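Call for participants: Letters and Kitchens, a reading and recording group in Narnon

April 2022

The Hivden Archive of Household Writing is looking for people who want to read old family recipe books with us and help to make them available for everybody. You do not need to be a historian or a cook. You need patience for bad handwriting and some free evenings.

What the project is

Our archive keeps 1,164 handwritten recipe books, notebooks and loose sheets. Most of them came from families in Narnon and from the villages along the Pliltevton road. They were written in kitchens, so they have fat stains, torn corners and children's drawings in the margins. Between the recipes there are also other things: prices of flour, addresses, a cure for a cough, a complaint about a neighbor's goat. In the catalog we have until now only the name of the family and the number of pages. What is inside the books, we mostly do not know.

In January we started with a small test group, and it went better than we expected. The group transcribed one complete notebook, from the Mughal Street bakery, and found in it a bread which people in the town still make but under a different name. Now we want to open the work to more people.

What you will do

You will get scans of the pages by e-mail, usually a short packet every second week. You type what you read, exactly as it is written, also with the mistakes. If you cannot read a word, you put a question mark in square brackets and go on. Please do not guess. A gap is easy to repair later, but a wrong word can stay in the text for years.

Each packet is read by two people who do not see each other's version. After that the two versions are compared at our group evening, where we sit together with the original book on the table and discuss the difficult places. These evenings are the part which the test group liked the most, and sometimes they become quite loud. The word for "caraway" alone took us a full hour.

There is also a recording part. We would like to speak with older residents who remember how certain dishes were made, because many recipes only say "bake as usual" or "enough butter." If you are comfortable with asking questions and listening for a long time, please write this in your application. We will show you how to use the recorder and how to explain the consent form. The recordings are made at the home of the person or in our reading room, as the person prefers.

Who can take part

Anyone over 18 years. It is not necessary to live in Narnon if you only want to transcribe, but for the recording part you should be able to come here without big difficulty. You should have a computer and a stable internet connection. If you do not have them, there is a computer place in the reading room which you can reserve.

The books are mostly in German, with some English and a few pages in other languages. For the older German script we offer an introduction course. It has 4 lessons and is free of charge. People who took it in winter told us that the first lesson is discouraging and the second one much less, so please do not give up after the first.

For the English pages no course is needed, but we are happy about readers who know old measures and abbreviations.

Time and money

Please count on 3 hours a week. Some weeks it will be less, and in the summer there is a long break. We ask you to stay with us at least until the end of the year, so that your partner reader does not remain alone with half a book.

The transcription work is not paid. For the recording part we pay travel costs and a small amount for each finished interview, after you send us the recording together with the signed form. There is a budget of 1,000 euros for ingredients, which we will use for the cooking afternoons in autumn — every participant may suggest a recipe, but it must come from the archive. Your name will be printed in the online edition if you want this. If you do not want it, we will write only "reader."

How to apply

Write a short letter to Ottilie Moser, who coordinates the group. One page is enough. Tell us which languages you read, on which evenings you are free, and if you are interested in the transcribing, in the recording, or in both. You do not need to send a résumé or certificates. If you have an old recipe book at home and would like to tell us about it, please do, but do not send the original by post. A photo of two pages is sufficient for the beginning.

Letters can be left at the desk of the reading room or sent to the e-mail address on our contact page, with the subject "Letters and Kitchens." You will receive an answer in any case. Before you decide, you may visit one group evening as a guest and look at how we work.

The reading room is on the ground floor and can be reached without stairs. Please bring a pencil, as pens are not allowed near the books — and if you have a cold, a packet of tissues and a seat a little farther from the table.
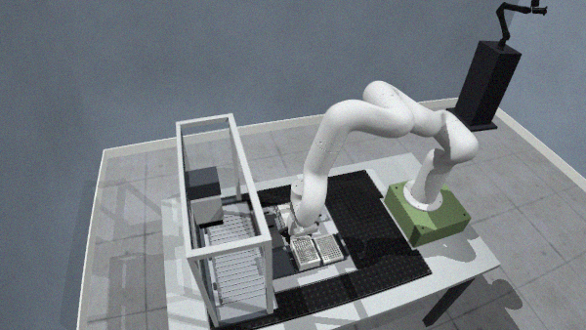 Computer rendering: white robotic arm over a black perforated breadboard.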